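Blocks and the Gray Bin -- Gallery

Posted December 6, 2020. Quick update, more pictures to come when I get a minute. Click to enlarge.
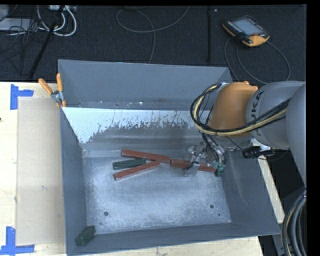

Reds and greens in the gray bin. One green cube off in the corner by itself.

Long reddish-brown ones are the 9 inch length. The shorter dark green one in with them is from the same batch of wood, cut down. Three holes in the floor of the bin, been there since we got it.

About the blocks

All wood, all rectangular, cut by Wajid Niazi over two weekends in July. He had a stack of offcuts from the Brommont shelving job and didn't want to burn them. Two colors only. We talked about a yellow and then didn't do a yellow.

The red is a Pritness stain, two coats. Came out browner than the lid of the can. I like it better this way, Wajid doesn't. The green is paint, not stain, left over from Ishbel Purves's shed door. Very dark. Almost black in the evening, so if you are sorting under a bad lamp good luck to you.

Sanded the edges by hand, 120 and then 220. Some corners are rounder than others. I got tired.

Whole set is 367 pieces, counting the little ones. Counted them once on the kitchen floor and am not doing it agian.

Sizes, for those who asked:

Long -- 9 inches
Short -- half that, give or take the saw
Cubes -- whatever was left at the end of each strip, so no two are quite the same

About the bin

Sheet metal, painted gray, four sloping sides. Flat floor. From the Zitside clearance, 13 dollars, which Ishbel thought was steep until she tried to lift it. The slope is the good part. Blocks slide down toward the middle if you toss them in, and you can get your fingers under one that's up against a wall. In a straight sided crate you end up digging.

Downside is the corners. Cubes get in there, tight where the wall meets the floor, and stay. Longs never do that.

Gray is a good color to have behind both of these. Had them in a brown tub before and the reds just vanished.

Finish is rough in places. Up on the far wall it goes from pale to dark gray with a ragged edge, looks splattered. I was going to repaint the whole inside. Ajayi sell a gray that's close but you have to order it in and I haven't. Floor is dusty too, white specks all over. A damp rag gets most of it. Then it's dusty again by Thursday.

It lives on the light wood table. Put a felt sheet under it if your table is a nice one. Ours has had worse.

Things people have asked

Can I buy a set -- no, sorry, there's only the one. Wajid might cut more if he gets more offcuts. Ask him, not me.

Does the stain rub off -- a bit, the first week. Pale sleeves beware. Fine after that. We left them out on newspaper in the garage for nearly 2 weeks before anybody handled them and I would go longer next time.

Why no triangles -- the saw fence sticks. Also triangles end up under the couch.

What about the green chips -- yeah the green chips. It's paint on bare wood, no primer, my fault. If you're doing your own, prime first. The reds hardly show a knock, the stain goes in.

Do the longs warp -- two did. They rock if you lay them flat. I kept them in the set, they make decent ramps.

Would a plastic bin do -- sure. Lighter, quieter. Metal one is LOUD when you tip a load in. Ishbel lined hers with an old bath mat and says it's fine now, though then nothing slides.

Still to do

Touch up the green ones, worst first.
Order the Ajayi gray, or stop talking about it.
Weigh the full set, somebody asked and I guessed and I think I guessed low.
Find the missing cube. There is always a missing cube. Check the corners before you write to me.

Next batch of pictures will be the ramps, and the big tower if it stays up long enough. Also want one of the offcut pile before Wajid clears it out -- he's threatening to do it this month.

Comments are open, spam filter is a bit keen so if yours doesn't show give it a day. Thanks to Wajid for the cutting and Ishbel for the paint.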